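How to set up the Dalari two-handed kit and get it stacking blocks

By Izzati Mandagi
Tuesday, March 17, 2026
7 minute read
10 comments | 2 shares

If you've ordered the Dalari kit, or you're still hovering over the button wondering whether you'd ever get it working, I hope this will save you an evening or two. I've put the thing together from scratch twice now, once badly and once rather well, and the manual (bless it) is written for people who already know what they're doing. I was not one of those people!

The kit as I bought it costs £3,099 with both arms and both hands. Hurkton sell the single-arm version for £1,837, and it's a perfectly good way to start, but passing things from one hand to the other is most of the fun, so I'd save up a bit longer if you can bear to.

Before you start

Clear a proper table. A light, plain top is best, as the head camera has a much easier time picking out coloured blocks against it, and you'll have an easier time seeing what's gone wrong as well. Give it a push with your hip. If it wobbles, sort that out first, or you'll spend the whole afternoon chasing a fault that's really a short table leg.

You'll also want a few wooden cubes in different colours. Old ones from the toy box are fine, scuffs and all. Mine have had a hard life and the software has never minded.

Step 1: Fix the arms and run the cables

Bolt the arms to their mounts and do the screws up finger-tight to begin with. Go round again with the key once both arms are sitting level. Then run the cables, and please take your time over this part. Leave enough slack for the wrist to turn all the way in both directions, and move each arm slowly by hand, with the power off, to see whether anything pulls. My first attempt had a cable so tight that the left wrist stopped halfway round, and I blamed the motor for two days.

Step 2: Wake the hands up

Switch on at the wall, then at the base, and wait for the lights to settle. Open the Dravlow software (the download link is on the card inside the lid) and choose Hands, then Wake. Each hand should open wide, close gently and open again. If one of them sulks, unplug its connector, count to ten and push it firmly home. There's a little click you can feel more than hear.

Keep your own fingers well back while all this is going on. The hands aren't especially strong but they do move sooner than you expect, and keep the stop button somewhere you can reach without leaning over the arms.

Step 3: Teach it the table

Go to Workspace and follow the prompts to touch each corner of the area you want to use. I leave a good hand's width of clear space inside the table edge all the way round, having picked up quite enough cubes off the floor. 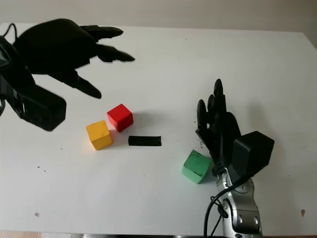 Once the corners are saved, lower the travel speed to the slowest setting. I know it's dull to watch. My friend Prasetyo Khoo, who talked me into buying the kit in the first place, runs his at full speed from the off and has sent a great many cubes across the room. Go slowly until you trust it, then nudge the speed up a notch at a time.

Step 4: Your first pick

Put one cube down with plenty of room on every side. Choose Teach, guide the nearer hand over the cube until the fingers are either side of it, and press Save. Back the hand off, press Play and see how it does. If the fingers close too high, save the position again a touch lower. If they knock the cube over, widen the opening in the Grip menu.

When one cube is going nicely, add another, and leave a decent gap between them. Cubes that sit nearly touching are much harder, and I'd leave those for your second weekend.

Step 5: Stacking

Stacking is the same as picking with one extra saved position, a little above the lower cube. Let go from just above it and don't press down. I also add a short pause before the fingers open, which made more difference than anything else I tried.

Would I buy it again? Yes, I would, though I do wish the cable clips were sturdier, and the Grip menu could do with plainer labels. If you get stuck on step 3, leave me a comment and tell me which version of the software you have.

Related
Dalari or Chong: which starter arm should you buy?
Tidying up robot cables on a small table
Grip settings in Dravlow, explained slowly
What I'm hoping to build by May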